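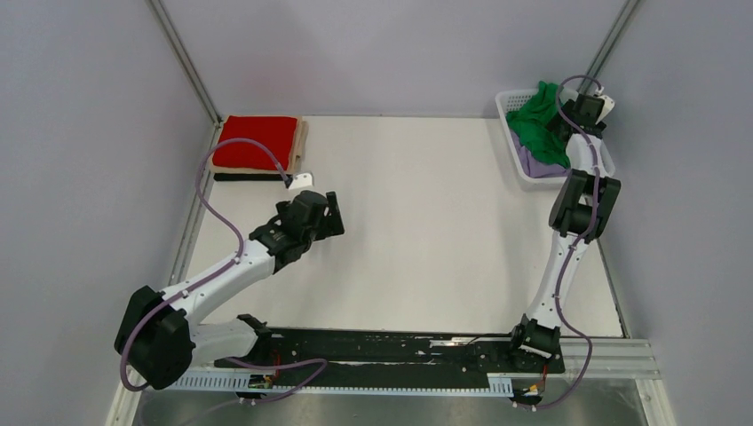
Fig. 7. Folded stack in the back-left corner, laundry basket in the back-right.

Section 4: Setting up your folding corner

If you have worked through Sections 1 to 3, your washing is sorted, dried and waiting, and now comes the part we like best! A good folding corner turns a heap of clean laundry into a pile you can carry straight to the cupboard, and once it's laid out properly it stays laid out. These pages cover the Selton folding table in its standard position, with walls behind it and at the sides. If yours stands in the open, read 4.6 first and then come back.

4.1 Before you begin

Wipe the table top with a barely damp cloth and let it dry completely. Pale surfaces are lovely for folding because you can spot a stray sock or a bit of fluff straight away, but they also show every drip of fabric softener, so keep bottles on the shelf below.

You will need:
One laundry basket
The clean, dry load
A soft clothes brush (optional, but wonderful on fleece)

Note: Empty the pockets again. Yes, you did it before the wash. Do it anyway.

4.2 Placing the basket

1. Stand the basket in the back-right corner of the table.
2. Push it back until it touches the wall, then bring it forward by the width of a finger so the rim doesn't rub.
3. Tip the load in loosely. Don't press it down, or you'll be smoothing out creases all evening.
4. Put the heavy things in first (towels, jumpers) and the small things last, so the small things come out first.

Left-handed folders may prefer the mirror image, with the basket on the left and the stack on the right. Everything else in this section works just the same the other way round.

Caution: Do not fill the basket above the rim. An overfull basket topples forwards when you pull out something long, like a sheet, and you'll be back at Section 1.

4.3 Starting the stack

The stack lives in the back-left corner, where two walls meet. Those walls do half the work for you, and it's a real pleasure to see how square a pile can be when it has something to lean on.

1. Fold your largest item first. A bath towel or a small blanket is ideal.
2. Lay it flat with the folded edge facing you and the loose edges towards the back.
3. Slide it into the corner until both sides meet the walls.
4. Run your palm across it once, from the middle outwards.

That's your base. Every piece that follows should be folded to the same width, or a little narrower. Never wider!

Tip: Ilgın Gezer, who wrote the first version of this guide, finishes every stack with something bright. A red cloth on top can be seen from the far end of the room, and you'll know at a glance which pile is finished and which is still being built.

4.4 The folding space

Keep the middle of the table bare. It's tempting to park the remote control there, or a cup of tea, and then you end up folding on a patch the size of a tea towel.

1. Take one item from the basket and lay it face down in the middle.
2. Smooth it flat, sleeves or corners out.
3. Fold in the sides, then fold upwards in halves or thirds.
4. Lift it with both hands flat underneath and carry it across to the stack.
5. Square it against the walls before you let go.

Felt and fleece spring back a little after folding. Give them a gentle press and wait a moment before adding the next piece. If a fleece is fuzzy on top, brush it in one direction while it's flat on the table, before step 3.

Note: For fitted sheets, see the Arsenault method in Section 6. It takes some practice, but oh, it's satisfying.

4.5 Mixed loads

With a mixed load you can keep 2 stacks going, one in the corner and one just in front of it. Put household linen in the corner and clothes in front. Clear the front stack first when you put things away.

If the pile begins to lean:
Lift off the top pieces until you reach the crooked one
Refold that piece to the width of the base
Replace the others one by one, squaring each against the wall

Caution: Stop when the stack reaches the height of your forearm. Taller piles look magnificent and then slide off in the hallway.

4.6 Tables without walls

Clip the corner guard (part 713, supplied with the Erkthorpe table set) to the back-left edge. Press down until both tabs click, and check that it doesn't wobble before you lean anything on it. A heavy box pushed into the corner will do for the time being if the guard has gone missing.

4.7 Finishing up

1. Check the bottom of the basket for small items.
2. Carry the stack away with one hand under the base and the other resting on top.
3. Brush the table top clear of lint.
4. Return the empty basket to its corner, ready for the next load.

Odd socks go in the sock bag. Pairing them is covered in Section 5.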